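Ticket 212 — wrist camera picture splits when the gripper closes fast
Opened by: Fiifi Arthur
Assigned to: Iveta Malý
Status: waiting on part

Problem
Wrist camera stream on the Olora controller tears across the middle whenever the fingers move at speed. Lower half comes out shifted against the upper half. Same fault on Rafferty firmware 6. Saved one from Thursday:
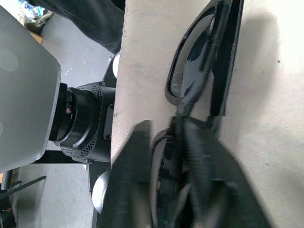 Tried so far
Exposure on manual, no change. Swapped the USB cable for the Urkmont one, no change. Finger speed limit at 1000 is bad, and at half that the tear shows up less often but is still there. Head camera runs on its own port and has no tear in any of the logs, so I used it to compare the two grippers at the table. Left one holding the marker upright, right one open at the green bowl.

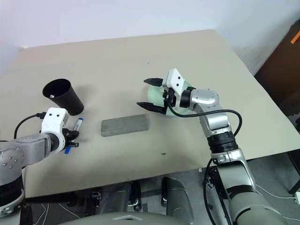 Does the tear come from the gripper or the camera?
Most likely the camera link. The fingers only make it easy to see — two halves of different moments don't line up once something is moving. Please send the driver log from one bad run. — Iveta

Reply, Fiifi, 3:40 pm
Log attached. Dropped packets start when both wrist streams are on the same hub. With one stream off I ran 1000 closes and got no tear.

Reply, Iveta
Then it needs a second hub. Gadisa Kassa has put one on the Giltgate order. Keep the speed limit down until it's fitted, and leave this ticket open.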